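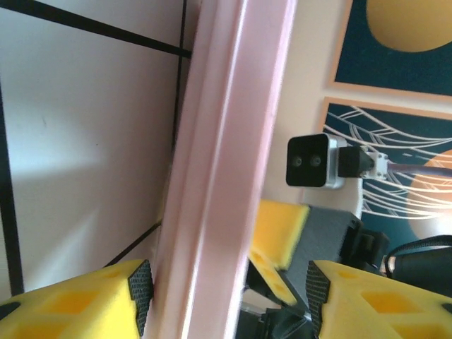
Flito soft finger set, review after one December and a bit more

Posted by osk_bench, 21 September 2023

Hello all. I promised in the other thread to write about the Flito finger set, so I do it now. I bought the two-arm kit from Mandell, with the yellow foam fingers and the black grip pads. My English is not perfect, please ask if something is unclear.

First the good. The fingers are kind to painted and moulded parts. I work mostly with long light pieces, trim and profiles, and with my old hard jaws I had a mark on almost every one. With the foam I have very few marks. The square pockets let the finger bend a little when it meets an edge, so my program can be a few millimetres wrong and the part is still held.

Now the less good. The pads are glued, and the glue is weak. I have replaced 5 pads since I started. Also the foam collects dust in the pockets and it is a boring job to clean it. I use a small paint brush.

The manual is the worst piece of the kit. The chapter on changing fingers is for the previous model, and the screws in the drawing are in a different place.

Price was 74 dollars for each spare finger, which I find too much for foam. I would still buy again, but only for light parts.

Reply from tinwhistle

Thanks for the write-up. What grip force are you running? I had pads peeling as well until I turned the force down and slowed the closing. The default in the Mandell software is set for their demo block, and it's far too hard for thin trim.

Reply from osk_bench

I use the default, so maybe this is my error. I will try lower and report. Do you clean the surface with alcohol before you glue the new pad?

Reply from tinwhistle

Yes, and leave it overnight with a clamp on. An hour is not enough, whatever the packet says.

Reply from gravel_road

I have to disagree about buying again. We tried the Flito fingers against the Lykkegaard ones at work and sent the Flito set back. The foam was fine for a while, then it took a lean to one side and the two tips stopped meeting properly. On a tall narrow part that's all you need to twist it. Lykkegaard costs more but the fingers have a stiff core.

Reply from osk_bench

It is a fair point, but for me the stiff core is exactly the problem. I borrowed a Lykkegaard pair for two weeks and it left a line on a pink painted profile, quite visible. Perhaps your parts are stronger than mine. How long did you use yours before they were leaning?

Reply from gravel_road

About 3 months, running most of the day. Ours were raw aluminium parts, so marks didn't bother us. I still think a finger should last longer than that at the price.

Reply from kettlepond

Can I ask about the wrist camera? Does the foam get in the way of the picture? I only have one arm and I'm thinking of adding the twin-lens unit.

Reply from osk_bench

The finger tips are always in the bottom of my picture, one in each corner. I don't mind this, it helps me to see where the part is between them. But when you hold something tall, it stands straight up through the middle of the picture and you lose a good part of the view behind. With two arms you can look from the other side. With one arm I would think about it before paying.

Also fix the cable well. Mine was loose at first and it caught on the housing when the wrist turned.

Reply from kettlepond

Good to know, thank you. Does anyone here order the pads from Zusdale? They list them cheaper but don't say if the glue is the same.

Reply from tinwhistle

I've had one bag from Zusdale. Texture is a bit coarser, the colour is the same black. They come with no glue at all, so you need your own.

Reply from osk_bench

Then I order a bag from there. I have now the force at a lower value and closing speed at half. Two pads are new from this morning, I wait until tomorrow with the clamp on.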